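Britta Teuber has run the office side of Eichhorn for nine years. The firm does bookkeeping and permit paperwork for small builders, and until last July most of that paperwork lived in piles. We met at two in the afternoon, after the lunch break, to talk about how she and her coworker Prasanna Sheikh got it all behind doors.

"I wanted low cabinets," Teuber says. "Tall ones eat the light, and you end up needing a step stool for the top shelf. With low ones you get a counter for free. You can stand there and sort mail."

The first supplier they asked, Sarkard, could only offer metal cabinets at the height she wanted. She had nothing against metal but the drawers in the old office had been metal and the noise had bothered everyone. In the end they ordered wood from Hinetti, a joinery two towns over, and a man there named Benedikt Albers came out to measure.

Albers asked one question that changed the order. He wanted to know what was going inside. Teuber told him file boxes, and he asked her to go get one. "He put it on the floor and measured it with the lid open, then closed, then on its side," she says. "I had been giving him the size of a sheet of paper."

The boxes are blue. Sheikh picked the color, and he says there was no system behind it. "The shop had blue and it had a brown I didn't like. Later Britta said we could have used colors for the years, and she was right, but by then I had bought 40 of them."

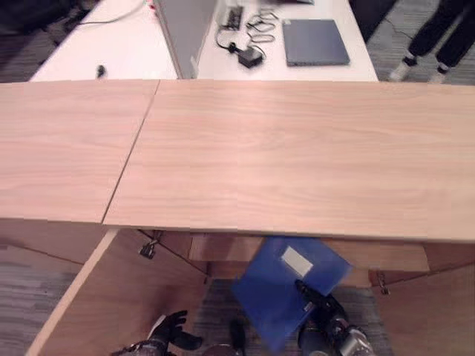
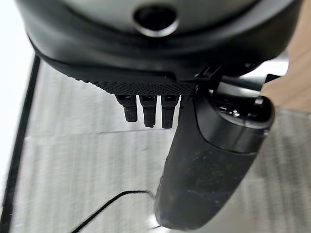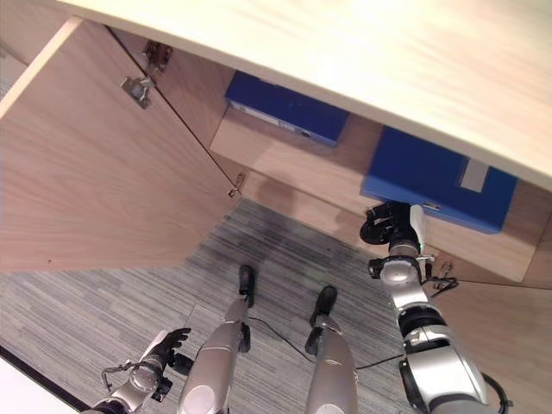
The plan for the shelves was simple on paper. Closed jobs would go low down and open jobs higher up, with each client kept together. It lasted six weeks. Sheikh found he was on his knees several times a day for one builder who kept asking about a permit from years back, and he moved that client up. Then other things moved too.

"Now it goes by how often we reach for it," he says. "I know that sounds like no plan. But I can find anything, and so can Britta, most of the time."

Teuber is less sure about that. She keeps a list taped to the inside of her desk drawer, with the client name and the cabinet, and she updates it in pencil. Twice she has caught Sheikh reading it.

Labels took longer than either of them expected. They started with handwritten ones, and Teuber's handwriting is small. Their part-timer, Eleri Eynon, could not read half of them and went through the lot with a label printer over two mornings. She also made a rule that the client name comes first and the year second, and that nothing else goes on the label. Before that, some boxes had the name of the street, and one only said "roof."

I asked what they would do differently. Teuber mentions the doors. They open wide, and she likes that, because you can get a box out without scraping your knuckles. But they need space, and for the first few weeks people kept leaving one open and walking into it. "You learn to close it behind you," she says. "I had a bruise on my shin the size of an egg."

Sheikh would have bought fewer boxes. He thinks he filled them because they were there – old catalogs, spare copies of forms, manuals for printers the firm no longer owns. In the spring they went through everything and threw out six boxes' worth. Nothing in them has been missed so far.

The counter on top is supposed to stay clear. That was Teuber's one condition when the cabinets were ordered, and she still walks past at the end of the day to check. Mail can sit there until five. After that it goes on the desk of whoever it belongs to, opened or not.

They are now looking at the back room, where the drawings are kept in rolls. Albers has been out to measure again, and this time Teuber had a roll ready for him when he came in.

Contact | © Drareda Office Pages | Back to top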